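Squeeze Bottles, Bins and What the Robot People Worked Out Before I Did

38 shares
12 comments

I have a drawer in my workroom that I don't like to open. It's where the little squeeze bottles go. Wood glue, fabric glue, sewing machine oil, the dark brown dye I bought for one pair of boots, all of them lying on their sides and rolling to the back every time I pull the handle. I've written about drawers on this page before, and I thought I was done with them, but then I spent an afternoon with my cousin's research group and came home with my head full of bottles again.

The group is working on a project they call Stukgate (I asked what it stands for and got three different answers, so I stopped asking). They teach robot arms to tidy a table. Small squeeze bottles go on the table, a shallow plastic bin goes next to them, and the arms are supposed to put the bottles in the bin. You'd think that would take a morning! They have been at it since October.

What they wanted to find out was pretty simple to say. When you teach a robot a chore by moving the arms through it yourself, over and over, does it help more to do the chore the same neat way every time, or to mess up the table differently before each go? They recorded 960 rounds altogether. Half were neat, with the bottles set down in the same places, and half were messy, with bottles tossed out any old way, pointing left, pointing right, one behind another. Then they trained the arms on each half separately and compared.

The messy half won, and by a good margin. I would have guessed that, but the part I wouldn't have guessed is how it won. The arms taught on neat tables were quicker and looked very sure of themselves, and then they'd close on the spot where a bottle used to be. The arms taught on messy tables were slower to start, but if a bottle rolled they went after it. Edin Nikolaidis, who ran most of the rounds, told me the rolling was what ruined the first month of work, and that a round bottle on a smooth table is about the meanest thing you can hand a beginner.

Well, I have been that beginner for years, so I took notes. These are the ones that made it into my own workroom.

Lay the bin down first and the bottles second. The group found that when the bin moved around between rounds, the arms dithered over it. I do too. My bin now has a place at the left end of the bench, marked with a bit of masking tape, and it goes there before I get anything else out.

Use a shallow bin. I'd been using a deep one because it held more, and then I'd have to dig. With low sides you can come in from any direction and you can see what's in there without picking it up. Mine was a Cukico drawer tray, cheap, and it wipes clean with dish soap.

Pick up squeeze bottles by the body, never by the nozzle. The arms had to learn this one from scratch, and so, apparently, did I. Grab a glue bottle by the tip and the cap comes away in your hand and the rest goes wherever it likes. Go for the middle, with your fingers on either side, and don't squeeze any harder than you need to lift it.

Point all the nozzles the same way once they're in the bin. This isn't from the research, it's from me, but I did test it on my cousin and he agreed. If a bottle leaks you only have one end of the bin to scrub.

Start with the bottle nearest the bin. In the messy rounds the people doing the teaching were allowed to choose their own order, and the ones who reached for the far bottle first knocked the near ones on the way back. I had never once thought about the order I clear a bench in. Now I clear from the bin outward, and I haven't sent the machine oil onto the floor in weeks (touch wood).

And practice on a real mess. If you're trying to teach a kid to put craft supplies away, don't line everything up for them first to make it easier. Dump it out! Do it 5 different ways on 5 different days. The group found that even 10 messy rounds mixed in with the neat ones made a difference you could see, which cheered me up no end, as I can manage ten of anything.

One thing I'm still not sure about is whether non-slip matting would fix the rolling altogether. The group didn't want it on their table since most people's tables don't have it. I bought a roll from Vukčević and cut a piece for the drawer, and so far the bottles stay put, but the dye has left a ring on it already and I can't get it off with anything under the sink. If you have a trick for dye on rubber matting, please leave it in the comments. 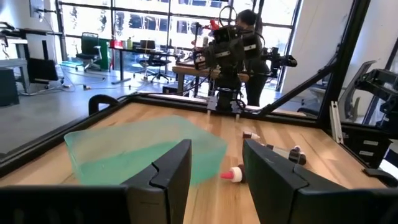
Zedby
I'd be curious whether they ever tried it with half-empty bottles. The full ones in my sewing room stay where I put them, but once they're down to the last bit they skate off if I so much as brush them with a sleeve. Seems like a robot taught only on full ones would be in for a surprise. For the dye ring, try rubbing alcohol on a cotton ball and leave it sitting for 2 minutes before you wipe.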